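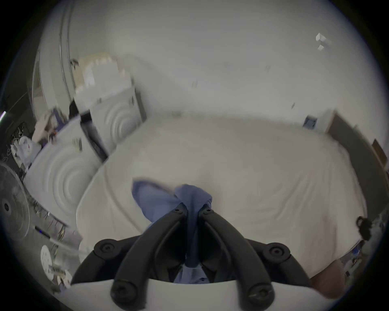

Bedding notebook, April, started after lunch and finished a bit past 4

Back in the bed room today for the made bed and the blue cloths, and I want to get it all down while I still remember it, because last time I left it overnight and my notes came out as one line saying "pillows fine, sheet annoying", which was true but no use to anybody, me included.

Sheet first. I'm still fond of this one. It is plain and pale and it goes on easily, and if you stand at the foot and give it one good flap it lands more or less where you want it. The trouble is all at the far side. With the bed up against the wall you can't get round there, so you end up kneeling on the mattress to push the edge down, and of course kneeling on it drags the middle out of shape again. I've tried it two ways now. One is to do the wall side first, climb off backwards and smooth as you go, like washing yourself out of a kitchen. The other is to pull the bed out, tuck properly, and shove it back. The second is much tidier for a few minutes and then the shove rucks everything up along the wall anyhow. I'm going with the first way until someone shows me better.

Sirkka Mustonen's way, for the record, is to fold the wall edge under itself before the sheet goes on at all, so there's less of it to fight with. I tried it twice and made a mess of it both times, but I've seen her do it and it does lie flatter. I'd like her to write out the steps in her own hand on the next page (Sirkka, if you're reading this, there's a clean page, I left it for you!).

Pillows. The ones with the rings pressed into them are the Herkance pair. I like the look of them very much, they have a sort of ripple-in-a-pond pattern, and they have stood up to being thrown about. They don't stack nicely, though. If you lay one flat on the other the top one slides toward the wall, and if you prop one at the back it slumps in its own time. Leaving one forward and one leaning at the back is the most sensible arrangement I've found, with a gap between them that I've stopped trying to close.

Loose covers and the spare white things got a going-over as well. I put the lot through with the Jernano soap at half the usual amount and can't tell any difference from the full amount, so half it is from here on. Softer if anything. I do still think the line is kinder to them than the dryer but we've had that argument and I lost.

The main thing I noticed with the big white pieces is how much they want to be a heap. You can gather one up by the middle and it will hold itself in a lump quite happily, but then finding a corner again is a real fossick. What worked best was to stop looking for a corner and look for a hem, any bit of hem, and run along it hand over hand until a corner turned up. It's slower than it sounds, but I never once ended up with the thing inside out. 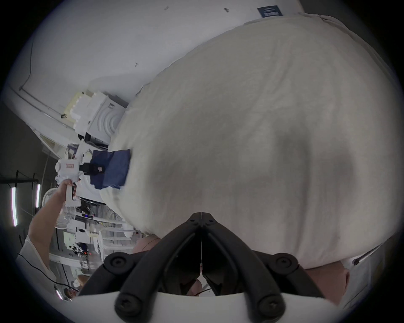 Big white piece in its heap, blue cloth folded beside it.

Blue cloths. These are what I came in to do, really, and I've buried them halfway down the page. They are the dark blue ones out of the Sarmiento box, bought as a pack of 12, and they're a good weight, heavy enough to drop open if you hold them by two corners. Pick one up from the middle and you get a bunch with a flap hanging off one side, every time, and from there it's best to lay it straight back down and start again. I used to try to rescue it in the air. Don't bother.

The fold I settled on:

Lay it flat with the long side toward you. Smooth from the centre out, once each way, no more than that or you start dragging the sheet along with it. Far edge to near edge. Stop and square it. Then left side over to right, and press it with the flat of your hand. If it's to go on a shelf, fold once more. If it's just to sit on the bed, leave it there, it looks nicer with a bit of size to it.

The squaring is the step I skip when I'm in a hurry and it's the step that shows. A small error at the first fold is a good fat wedge by the last one.

There is a lovely thing about doing this on a bed and not a table, and that's that the cloth stays put. The sheet holds onto it a little. On the bench in the other room they skate about and I end up pinning one corner with my elbow. The drawback is the mattress gives, so pressing hard does nothing useful. A light hand is best. It's also kinder on the back if you sit, though you pay for it in creases all around where you sat.

The wall side went the way it always goes, for what it's worth, up in little peaks the whole length of it. I did smooth it. It came back. I've decided I don't mind it so much, and the looser bit near the headboard can be gathered over the edge and left.

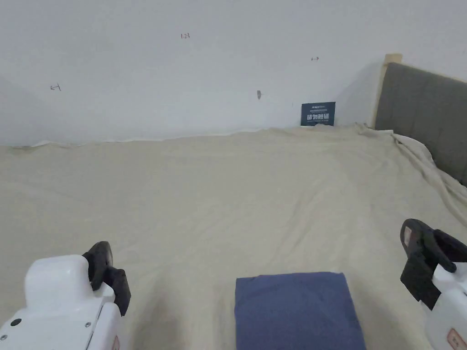
Wall side of the sheet, peaks and all. Folded cloth lying flat in front, little navy card propped behind.

Odds and ends, mostly for whoever is in next:

The pencil tin has gone walkabout again. If you have it, it lives in the Tallar drawer.

Boxes and packages by the wall need a sort. I had good intentions and then looked at them properly and went and made tea. Anything with its paperwork still inside, please keep the paperwork with it. Plain foam boxes can be nested if you turn every second one round.

Bits on the floor want a sweep, and please move the bags before you sweep and not after, I learned that one the long way.

Linen budget is 2,000 for the year and we've barely touched it, so I'd like to ask for another sheet the same as this one, and maybe one a size up so there's more to tuck at the wall. Sirkka thinks a size up will only give us more to ruck. She may well be right but I'd like to find out.

Next time: same cloths, shelf fold only, and I want to try starting from a cloth dropped any old how and see whether the hem trick works on something that small. Also bring the good clothes brush. The blue ones pick up every speck of white fluff going and I spent a silly amount of the afternoon picking it off with my fingers.

Kettle's on, stopping there.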